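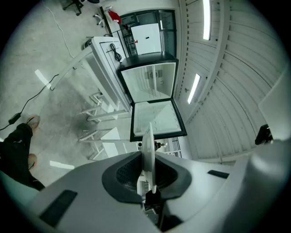
Una nave con techo ondulado reabre como sala de trabajo, y lo primero es la nevera

La asociación Ornach ha puesto otra vez en uso su sala pequeña, después de 22 semanas en que sirvió solamente de almacén. Desde junio se puede reservar por la mañana y por la tarde, y los socios tienen de nuevo un lugar donde reunirse, preparar café y guardar la comida en frío.

La sala ocupa el fondo de la nave y conserva el techo de paneles ondulados blancos que tienen muchos edificios de este tipo. Es un espacio sencillo. Durante la primavera se acumularon allí muebles de tres procedencias diferentes: los de la antigua oficina, los que llegaron con el grupo de costura Trisby y algunos que ya estaban cuando la asociación firmó el alquiler. Por esta razón las sillas no son iguales y las mesas tampoco, aunque casi todas las que se han conservado son blancas.

Stela Filip coordina el arreglo de la sala desde el principio. Explica que el grupo decidió no comprar muebles nuevos antes de saber qué se podía aprovechar. «Primero sacamos todo al pasillo y después entramos solamente lo que alguien iba a usar», dice. «Una mesa coja no la usa ninguno, pero ocupa el mismo sitio que una buena.»

El presupuesto total fue de 439 euros. La mayor parte se gastó en pintura, en el transporte de lo que se retiró y en una revisión de los enchufes. Una cantidad más pequeña, 111 euros, se destinó a la limpieza y a piezas para las mesas y los armarios. La nevera no costó nada: la cedió la tienda de segunda mano Havow, que cerraba uno de sus locales y quería vaciarlo antes del verano.

Es una nevera de tamaño pequeño, con el interior blanco y una rejilla de alambre para poner los alimentos. En la puerta hay huecos para otros productos. Para una familia sería poco, pero en Ornach se calcula que basta para los almuerzos de un grupo de trabajo, si cada persona recoge lo suyo el mismo día. La asociación pide que no se guarden ollas ni cajas grandes.

El aparato se ha colocado en alto, encima de una mesa blanca, y así no hay que agacharse para mirar dentro. La idea fue de Sólveig Vídalín, que da las clases de conservas caseras y abre la puerta de la nevera muchas veces en una mañana. Antes, en el local viejo, la nevera estaba en el suelo detrás de una estantería y a menudo se olvidaba algo en el fondo. 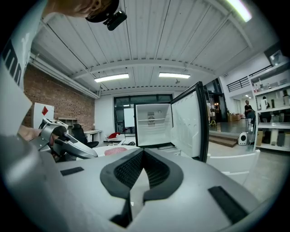

También se habló de poner la nevera junto a la pared de ladrillo rojo, pero al final se prefirió dejar ese lado libre. El ladrillo queda sin pintar. Algunos socios pedían cubrirlo de blanco para ganar claridad y otros lo querían como está, y la votación fue bastante ajustada. Ganó el ladrillo. La luz se resuelve por arriba, con los tubos fluorescentes que hay en el techo y que ya existían en la nave. La viga blanca de acero que cruza la sala tampoco se ha tocado.

Los muebles de apoyo son pocos. Hay una mesita blanca con cajón para los objetos pequeños y una vitrina con puertas de cristal y marcos oscuros. La vitrina fue el mueble más discutido. Pesa mucho, y una parte del grupo proponía regalarla; se quedó porque permite ver lo que hay en los estantes sin abrir nada, y esto ahorra preguntas cuando la sala cambia de usuarios a mediodía. Los armarios cerrados de la oficina, en cambio, se han dado a una escuela del barrio.

Quedan tareas pendientes. Las sillas de oficina todavía esperan una revisión, y las que no giren bien serán desmontadas para aprovechar las ruedas. Falta también decidir un lugar fijo para los cables, que pasan de un cajón a otro según quién ordena. Filip ha propuesto una caja con etiqueta para cada tipo y espera tenerla lista antes del otoño.

Con la reapertura entran en vigor unas normas de uso. Son breves y están escritas en una hoja:

La comida lleva nombre y se retira al terminar la jornada.
Los líquidos van en la puerta, bien cerrados.
Las mesas se limpian antes de salir, también si ya estaban sucias.
Quien mueve un mueble lo devuelve a su sitio.
La nevera se vacía por completo al final de cada mes.

La última norma es la que más cuesta, según Vídalín. En el local viejo se intentó algo parecido y duró dos meses. «La gente piensa que la mermelada es eterna», comenta. Su grupo hará la primera limpieza: se saca la rejilla, se lava con agua templada y un poco de bicarbonato, se seca con un paño y la puerta se deja abierta un rato antes de volver a enchufar. Ella recomienda no utilizar cuchillos para quitar el hielo, un consejo que repite en cada curso — y que, dice, aprendió con una nevera que tuvo que tirar.

El primer calendario de reservas ya está casi completo por las mañanas. Trisby tendrá la sala para sus encuentros de costura y las clases de conservas seguirán en el horario habitual, desde las diez. Por la tarde hay más disponibilidad, sobre todo después de las seis. El grupo de lectura Bravo ha pedido una hora tardía para probar durante el verano, con la condición de poder calentar agua. El hervidor lo traen ellos.

La reserva es gratuita para los socios y se hace en el despacho de la entrada, donde se apunta el nombre del grupo, la hora y si se va a necesitar la nevera. Las personas que no son socias pueden usar la sala si vienen con un grupo inscrito. Los menores deben estar acompañados.

Ornach mantiene abierta además la recogida de pequeños objetos para la sala. Se buscan paños de cocina, recipientes de vidrio con tapa que no sean muy altos y una escalera plegable de tres peldaños. No se aceptan más sillas. Tampoco se aceptan electrodomésticos sin consultar antes — en mayo aparecieron dos tostadoras en la puerta y una de ellas no tenía cable.

Quien quiera ayudar con las sillas puede hablar con Stela Filip por la tarde, a partir de las cinco. Las herramientas están en el despacho, y se agradece traer guantes propios.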